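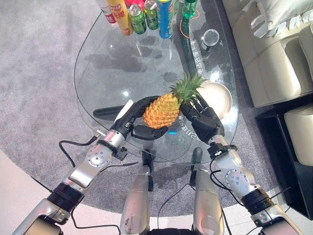 4. Perception and grasp planning on transparent supports

4.1 Support surface estimation

Most tabletop pipelines begin by fitting a plane to the depth image and removing it. On clear glass this step fails in a predictable way. The depth sensor reads the carpet under the table, the fitted plane ends up at floor level, and every object on the table then appears to float. Mastalden, our planning stack, treated such objects as unsupported and refused to plan a place action.

We replaced the plane fit with a module called Drultotex. It takes the lower contours of the segmented objects, as seen by the head camera, and solves for the one height that best explains them as resting points. Printed lettering on the glass is used as an extra cue when it can be matched between views. Reflections of ceiling lights are masked first, as they shift with the head and pull the estimate down. 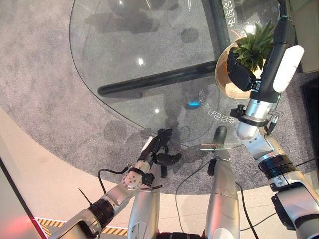
The height estimate is passed to the planner with a variance. When the variance is high, Mastalden raises the approach path by 30 mm and slows the last part of the motion. Both arms share one collision model, so an idle hand over the glass is checked against the same surface as the hand that is grasping.

4.2 Close-range correction

The head camera often loses the contact area once the fingers close around an object. From that point the controller relies on the wrist camera, which runs at 30 Hz. Objects near the fingers are badly out of focus at this range, and feature matching is of little use.
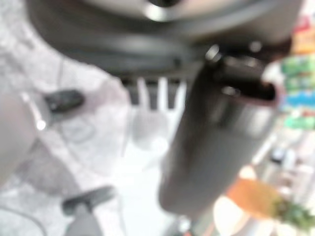 Maeng, the wrist tracker, therefore works on coarse silhouettes only. It fits a single axis to the dark region below the gripper housing and reports its tilt relative to the hand. A correction is sent when the tilt differs from the planned value by more than 5 degrees — smaller errors are left to the compliance of the fingers.

Figure 4. Head camera views (first and second) and a wrist camera view (third) at the glass table.

We tuned the thresholds on 135 recorded grasps and kept them fixed for the 241 trials reported in Section 5.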